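Chapter 7
Surfaces and What Happens to Them

In this chapter: why things wear out from the outside in; scratches, scuffs and stains; hardness and how it is measured; what a finish does; when to leave a mark alone

Every object you own is losing an argument with its surroundings. The argument takes place on the surface, which has the bad luck to be the only part of an object that meets anybody. The inside of a kitchen counter leads a quiet life. The top eighth of an inch is set upon daily by keys, grit, lemon juice and the bottoms of coffee mugs, and it is the only part the owner ever complains about.

Chapter 6 dealt with things that break. Breaking is dramatic and gets most of the attention, along with most of the lawyers. Wear is slower and costs more. When the cookware maker Flasis went through a year of customer returns, it sorted 2,284 pans into piles. Only 186 of them had cracked, bent or lost a handle. The rest worked as well as the day they were sold and simply looked awful, and their owners wanted new ones. An engineer would call those pans sound. Their owners used other words, some of them in capital letters.

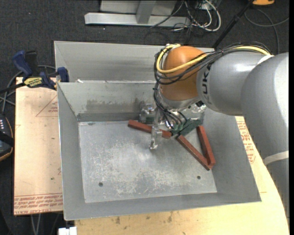 A mark on a surface belongs to one of two families, and most of this chapter depends on telling them apart. In the first family, the surface itself has been changed: something has plowed a groove in it or rubbed it until it catches the light differently. In the second, something has been added on top. The nearer metal bin shows both, with pale scratches and scuffed patches across its floor and a band of darker smudging low on the back wall. The scratches could be sanded, painted over or forgiven, but no soap will lift them. The smudging may be another matter, and a person with a rag ought to be allowed a try before anyone sends for the sander. A good deal of money is wasted every year on polishing things that needed washing, and nearly as much elbow grease on washing things that needed polishing.

Scratching takes a partner. For a groove to form, the thing doing the scratching generally has to be harder than the thing being scratched, which is why a steel fork marks an aluminum tray and a wooden spoon comes off second best. Sand is the great villain here. It is hard, it is everywhere, and it arrives on the soles of shoes belonging to people who say they wiped their feet.

Section 7.1 begins with hardness and the several scales people have invented to measure it, no two of which agree. Section 7.2 takes up coatings, using a Nerus floor varnish that was tested for 200 hours under a spinning pad and came out looking better than the pad. Before you go on, find a spoon that has been in your kitchen drawer for at least 2 years and look at the back of it under a bright lamp. You will need it for Exercise 7A.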